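Cuver hand-held gripper kit: my gallery

I've had the Cuver kit on loan from Lirkex since April, and I promised a few of you some pictures of it doing proper work, so I've finally put them up! If you haven't come across it, it's a gripper you hold and work yourself, and what your hands do with it becomes the lesson for a robot arm later on. We've been giving it test tubes, which are slippery little things and a fair test of anybody's patience (mine went on day one).

Over the metal rack

Glass tube held upright above the silver rack, with the orange one off to the right. The tips are quite blocky, though, and one hides part of the rack you're aiming for. The black finish picks up scuffs, mind you, so don't expect it to stay pretty.

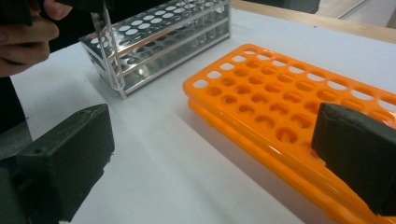 Both hands on

One half in each hand, small black fingertips meeting in the middle, and a tube standing in each rack. The white plates with the dots stick out further than I'd like and I knocked them a lot in the first week, but you do get used to it. Cables could be longer too!

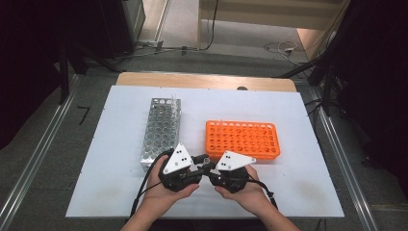

What I'd tell a friend

It's comfy for 10 minutes, tiring after that. Lirkex want it back on 20th June and I'll be sorry to see it go. Next up is the Wustano, same racks, same tubes, so we can compare them fairly.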